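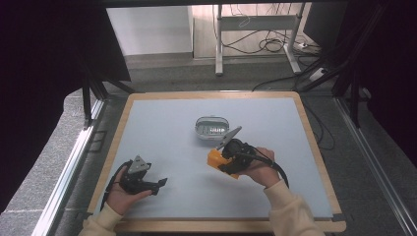
Fig. 1. Collecting a demonstration with a pair of hand-held grippers, seen from head height. The clear tub is the object for this task.

Week 4: learning from hand-held demonstrations

Right, so last week we did teleoperation, where you sit at one arm and a second arm copies you. I promised you something quicker, and Fig. 1 is it. You hold a gripper in each hand, you do the job yourself, and the recording becomes your training data. No arm needed until test time!

I'm going to talk mostly about the Zulen set, as I worked on it with Rania Kettani and Taha Fahmy and I know where the bodies are buried. We ended up with 1,173 demonstrations from 9 people, all on tabletop tasks with small containers.

What gets stored? For each time step you have the camera images, where each gripper is in space, and how far open it is. The policy takes a short run of images and predicts the next 8 gripper positions. We carry out the first few of those and then predict again. (If you missed the lecture on action chunking, go back to it now, the rest won't make much sense.)

A few things I'd like you to think about before the lab:

The gripper pose comes from tracking, and tracking drifts. Quick wrist turns are the worst. Taha wrote a filter that throws out any recording with a jump in it, and we lost more data than I'd like to admit.

See-through objects are a pain. A depth sensor often looks straight through the plastic, so we trained on colour images only. Úna Carroll thinks depth could still help if you mask the object first - I'm not convinced, but do argue with me.

People are bendier than robots. You can easily record a movement that our arm can't follow, so we check every path against the arm's joint limits before training. Have a look at the two grippers in the figure and ask yourself how close together two real arms could get over that same board.

For the lab, work in pairs. Train the small model on one task, then leave out one person's recordings completely and test on those. I want the error on the left-out person next to the error on everyone else, and a paragraph on why they differ. Code questions go to Wael Zaki. Reading is chapter 9 of the course notes, skip the proofs.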